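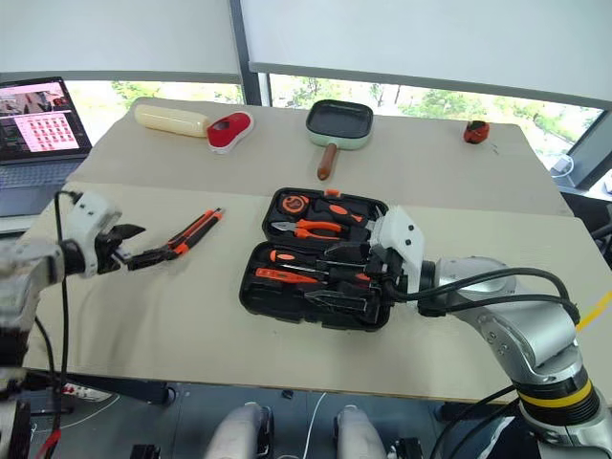

4. Refilling the tool case

Lay the case flat and open it fully before putting anything back.

1. Retract the blade of the utility knife.
2. Fit the black tools into their slots in the base first.
3. Place the screwdriver and the voltage tester screwdriver lengthwise above them.
4. Return the pliers and tape measure to the lid - pliers across the middle, tape at the upper left.
5. Close the lid slowly. If it resists, open it and reseat the tools.

Note: Wipe off oil and dust before storage.

CAUTION: Do not carry the case until both halves are latched.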